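# Borkon suturing set: student project data card

Recordings from the wrist camera of the Fivmont arm, made by the surgical robotics student project at Jilora. 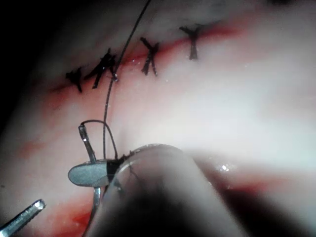 *Wrist camera view: four tied sutures along the incision, needle and thread at the needle holder.*

## Contents

- 199 episodes, one suturing attempt each
- 118 labelled by hand, the rest unlabelled
- 40 held out for the term assessment, all from the labelled part
- 2 camera exposure settings, given per episode in `meta.csv`

Episodes start when the operator presses the pedal and stop at the second press. Pauses are left in. Failed attempts are kept and carry `outcome=fail`. An attempt counts as failed if the needle is dropped or the operator gives up before the knot is cut.

## Labels

| Field | Values |
|---|---|
| `phase` | approach, bite, pull, tie, cut |
| `needle_visible` | 0, 1 |
| `thread_slack` | low, high, unsure |
| `outcome` | ok, fail |

`phase` is set per frame and the others per episode, except `needle_visible`, which was moved to per frame in November. Files labelled before that have been converted. Use `unsure` for slack if the thread passes behind the gripper for more than half of the pull phase.

Old thread tails near the working area are not labelled. A detector trained on the first batch took cut ends for the live thread, so check this before reporting tracking scores.

## Known problems

- Glare on moist tissue removes surface detail. No correction has been applied.
- The near part of the gripper is out of focus and hides some of the tissue.
- Clocks on the arm and the camera drift apart in long episodes. Run `align.py` first.
- Knot quality was not measured. `outcome=ok` says only that the attempt was completed.

## Use

Coursework and the Namboodiri club challenge. Do not use the held-out episodes for tuning. The split is fixed in `split.txt` and should not be regenerated.

Label corrections go to Kiprono Wanyama, with the episode number and frame range.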